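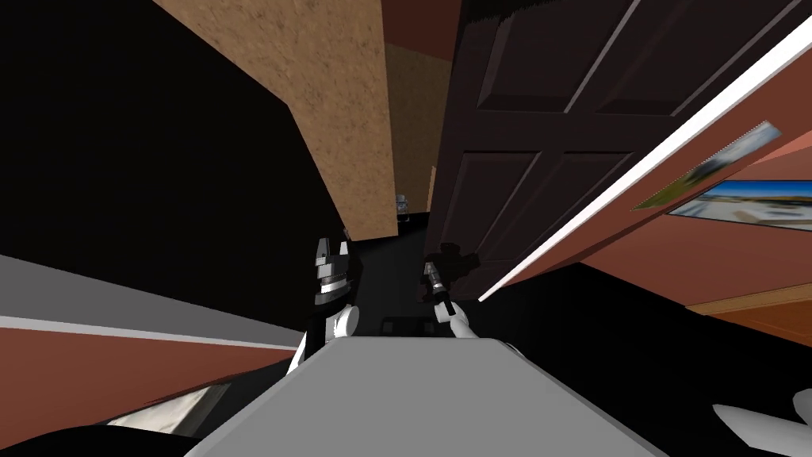
Lindside Institute, Department of Assistive Technology, Equipment and Facilities

Two-arm household robot: simulation package and purchase planning

Catalogue group: Robotics and automation
Availability: Staff, graduate students and approved partner organisations
Supplier: Bitico (simulation software), Pimeck (robot hardware)
Contact: Kalkidan Workneh, Equipment Planning Officer

Overview

The Department offers shared access to a simulated two-arm robot for projects that involve work in the home. The package runs on the workstations in the Habte Building and may be booked by the day or by the term. It is intended for groups that are preparing a purchase request for a physical Pimeck unit, and for groups whose work can be completed in simulation.

A group requesting funds for a physical robot is expected to have used the simulation package first. The request form asks for the tasks attempted, the rooms used and the hours booked. Requests that leave this section blank will be returned to the applicant.

What is included

Each booking includes one workstation, one Bitico licence seat, the two-arm robot model and the full set of household rooms. Five licence seats are shared across the Department. Groups that need more than one seat at a time should say so when booking.

The household set covers hallways, bathrooms, kitchens and bedrooms, with doors, trim and furnishings in place. Users may view a room from the robot's own position or from the gripper. Both views can be recorded during a session, and recordings are saved to the group's project folder. Storage beyond the standard folder allowance is charged to the project.
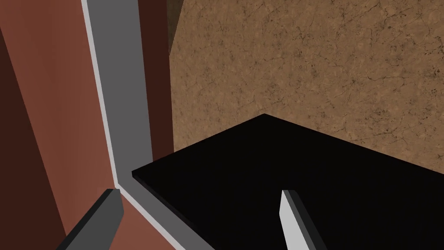 Gripper fingers spread apart, simulated household environment.

Rates

Internal projects, one seat, per term: $210
External partners, one seat, per term: $1,043
Introductory session for new users: no charge
Additional storage: on quotation

Rates are reviewed each January. A project that begins before a review keeps its original rate until the end of the term in which it was booked. Partner organisations are invoiced in advance. Internal projects are charged by journal transfer, and the account holder must approve the booking before a seat can be released.

Planning a hardware purchase

The price of the robot is only part of the cost. Applicants should prepare a budget for the full period of use and include the following items where they apply:

Robot base unit and both arms
Grippers, with at least one spare set of fingers
Delivery, unpacking and site acceptance
Floor space, power supply and charging
Safety assessment and any changes to the room
Operator training
Annual service agreement
Software licences after the first year
Removal and disposal at end of life

Grippers deserve particular care. The standard Pimeck gripper has two fingers and is supplied with one finger set. Groups planning to handle door hardware, bathroom items or small objects on the floor should test these tasks in simulation and record which finger shape they used. A change of fingers after the order has been placed is treated as a new purchase and will need separate approval.

Doorways are the other common source of late costs. Before submitting a request, measure every doorway along the intended route, including the clear width with the door fully open, and note any threshold strips. Where the route includes a bathroom, the measurements should also cover the space between the door and the nearest fixture. The reach of both arms, held forward, must be included in the turning space.

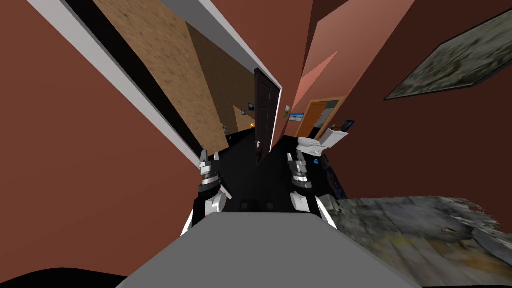 Room measurements may be sent to the Department in advance so that a matching layout can be prepared. Allow 38 working days for a custom room. The standard rooms are available as soon as a booking is confirmed, and most applicants find them sufficient for a first budget.

Results from simulation support a purchase request but do not replace a site assessment. Surface friction, lighting and wear on moving parts may differ in the physical setting, and the budget should carry a contingency for adjustment after delivery.

Purchase or shared use

Applicants should consider whether a dedicated unit is needed. Projects with short or occasional periods of physical testing will normally be directed to the shared unit in the Habte Building, for which a separate booking form applies. A dedicated purchase may be supported where testing is continuous, where the robot must remain at a partner's site, or where the project requires changes to the hardware.

Please state in the request how the unit will be used once the project ends. Units bought with departmental funds remain the property of the Institute and are returned to the shared pool.

How to apply

1. Book and complete the introductory session.
2. Reserve a seat for the period required.
3. Run the planned tasks and save the session records.
4. Obtain a written quotation from the supplier through the Purchasing Office.
5. Submit the request form with the budget, room measurements and session records attached.

Questions about budgets, quotations or custom rooms should be directed to Kalkidan Workneh, Equipment Planning Officer, Habte Building, Lindside Institute. Faults with a workstation or licence seat should be reported through the equipment help desk, with the seat number and the time at which the fault occurred.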